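Handout 5: Fixtures, cables and working rules for the two-arm bench

Course unit: Robot cells in practice
Notes by Godelieve Mulder, revised in February

Read these notes before your first session in the Utby lab. They cover the bench used for the computer assembly task. The general safety rules were in handout 2 and still apply.

1. Fixtures

A part that is going to be gripped should have one place to sit and one way to sit in it. Our trays are made for this. Each part type has its own holder, and the holder's position is stored in the cell program. If you move a tray, even slightly, the stored positions are wrong and must be taught again.

Do not put a part in a holder meant for another part because it happens to fit. Last year a group did this on the Dovska cell and spent an afternoon looking for a fault in the vision code.

2. Approach and contact

Three speeds are used on this bench. Free travel is at the speed set in the program. Within 85 mm of a fixture the arm drops to approach speed. For the last part of the move it goes to contact speed, with the force limit on. Never raise the force limit to get past a jam – stop, back off along the same path and look at the part.
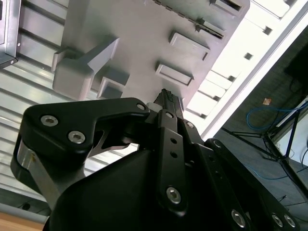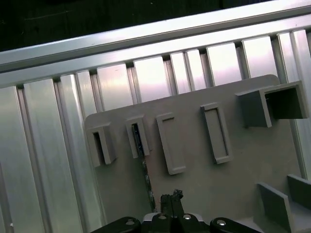
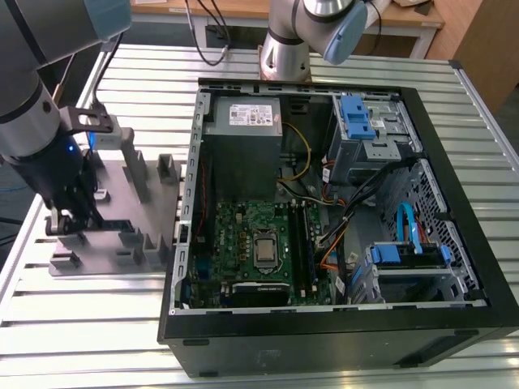
Grippers, grey fixtures and the open computer case on the slatted bench.

3. Shared space

Both arms can reach the case. Only one of them may be inside the shared zone at a time, and the program must ask for the zone before entering it. Waiting positions are outside the walls of the case, not above the motherboard. If you write your own moves, test them at low speed with the case taken off the table.

4. Cables and small parts

Loose wires are the most common cause of stopped runs. Before starting, check that no wire crosses the path of the fingers, and look at the arm's own cable through its full turn. Memory modules and cards are held by their edges. Wear the wrist strap when you handle them yourself.

5. The run log

Write down every stop, including the ones you think are your own fault. Give the time, the program step and what you did next. The Rengifo group's log had 383 entries at the end of the course and was the most useful one we received. "Restarted, fine" is not an entry.

Changes to the stored positions go through Enikő Mészáros, room 897. Send her the old values as well as the new ones.

Reading for next time: the Tindel notes on risk assessment, first two sections. Bring your draft hazard list on paper.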